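**Mirley Kitchen Share - notes from the November get-together**

We started a few minutes after seven, once everyone had a hot drink and the heater had been talked into working. Thank you to all who came out in the rain, and a special thank you for the lemon bars, which were gone before we reached the second item.

**Last month's notes**

Read and agreed, with one small correction: the big soup pot went to the Hailu Street house and has not come back yet. A friendly reminder will go out.

**Sorting the donated kitchen things**

This took up most of the evening, as we all rather expected it would. The boxes from the Vinell clear-out came to 95 pieces once everything was written down, and that is before the silverware, which we decided to weigh and not count. We talked for quite a while about how to lay things out so that people can see what they are getting, and most of us liked the idea of using the floor by the wall with a mat down, a few pieces at a time - the tables are wanted for the sewing group and it is a shame to keep clearing them.
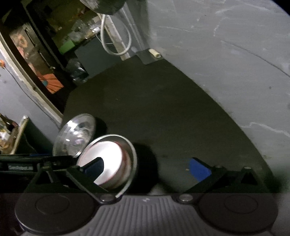
It was agreed that lids stay with their own dishes wherever a match can be found, and that lids without a partner go in a box of their own by the door, free to anyone who thinks they have the right pan at home. Metal dishes with dents are fine to lend. Anything with a chipped rim is not, however pretty it is, and there was some sighing over this but we did all agree in the end.

There was also a long and very pleasant side conversation about pie crust, which will not be recorded here.

**Labels**

The Markider labels peel off in the dishwater. We will try paint pens on the undersides instead, and whoever is passing the hardware store will pick up two.

**Money**

We have 200 dollars in the tin after the fall supper. Of this, 46 goes toward shelf brackets and the paint pens. The rest stays put until we know what the heater is going to cost us.

**Lending days**

Mornings are still busier than afternoons - we had 22 borrowers at the last one. Doors will open at nine from now on, and the kettle will be on by half past eight for anyone helping to set up.

**Still to do**

- Ask about the soup pot
- Buy brackets and pens
- Go through the silverware
- Find a bigger box for the odd lids

We finished at a quarter to nine. Same room next month, and please bring your own mug.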